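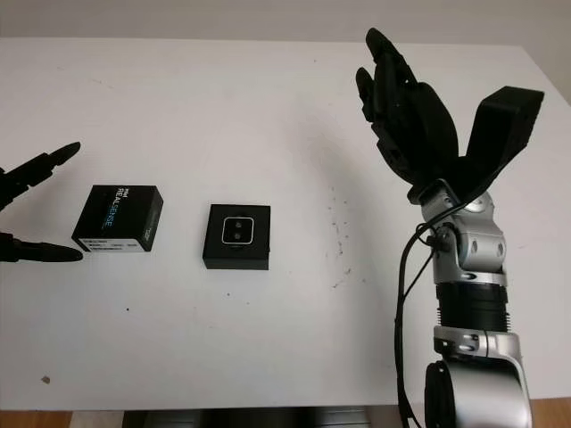 **Zarkness folding table, white, 4 months in**

Ok quick one before I have to leave. Got this in October from the Kälin outlet in Plekville, $200, delivery was another 15. Wanted a desk that could double as a dinner table when my sister's family shows up.

Good stuff first. Matte top, no glare from the window, which was my whole problem with the old glass one. Wipes clean. Coffee, fine. Turmeric, not fine, took two days of baking soda and theres still a yellow ghost near one corner if the light's low.

Legs. Meh. Hinge on one side was stiff out of the box and the manual just says "apply presure". Called support, got Roswitha Aigner at the Drodow office, very nice, sent a new hinge free. Came in a week. Screws didn't match, so I reused the old ones.

Wobble: none on hardwood. On the rug, yes, enough to slosh a full glass. Typing is ok.

Heavy. Listing says "one person carry" and I did it once, down a flight of stairs, never again. Get help.

Part no. for the hinge is 1687 if anybody needs it, not listed on the site for some reason.

Would I buy again? Probably, on sale. Skip the matching bench, sat on it in the store and it creaked like crazy.

4 out of 5. Will update if the new hinge goes too.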